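Kenby trims school meals contract ahead of autumn retender

Print | E-mail this story
Share 45 | Comments 7

The catering contract for primary schools in the Kenby district will be split into smaller lots when it is retendered, according to papers published by the district's procurement office in March. The present agreement, held by De Bruijn, covers kitchen staffing, food supply and transport under a single price per meal.

Under the new structure, food supply will be let separately from kitchen staffing. Transport of hot meals to schools without a working kitchen will form a third lot. Bidders may apply for one lot or for all 3, but each will be scored on its own, and a discount offered for winning more than one will not count towards the score.

The papers say the change is meant to widen the field. De Bruijn and Vatex were the only firms to submit full bids last time, and Vatex withdrew before the final stage over the cost of vehicles.
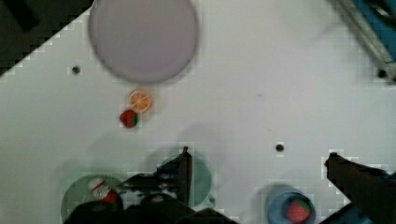

Words: Lemlem Yimer
Education and local services

The supply lot is the largest by value. It covers fresh fruit and vegetables, dairy, bread, dry goods and frozen items for 249 menu lines, which must be available on a fixed weekly cycle. Fruit is to be offered at every lunch, either whole or cut, and may no longer be replaced by a juice portion on days when deliveries run short.

Suppliers will have to report substitutions to the school by 7 a.m. on the day of delivery. At present there is no set time, and several schools told the district that they had learned of changes only when the crates were opened. Substitutions affecting a declared allergen will need written agreement in advance.

The staffing lot sets a minimum lunch service of 45 minutes in all schools. Some now run two shorter sittings because of limited dining space. Those schools may keep the arrangement for the first year of the contract, provided that the second sitting is offered the same choice of dishes as the first.

Payment terms are also revised. The single price per meal will be replaced by a fixed monthly sum for staffing and a variable charge for food, adjusted twice a year against a published price index. The district expects the fixed element to make small schools less costly to serve, as the current formula pays the contractor little where pupil numbers are low.

Landov, which supplies hospital kitchens in the region, has confirmed that it will look at the supply lot. Vatex said it was studying the documents and had asked for more detail on the condition of the kitchens. De Bruijn said it would bid, but noted that separate contracts could leave schools unsure whom to call when a meal arrives late or incomplete.

The procurement papers give that task to a contract desk within the district office – a post that has yet to be filled. Complaints will be logged there and passed to the firm concerned, with a reply due by the end of the next school day.

Prices charged to parents are outside the tender and will be set separately. Bidders can put questions to the district in writing until the end of the consultation period, and the answers will be shared with all registered firms.

Print | E-mail this story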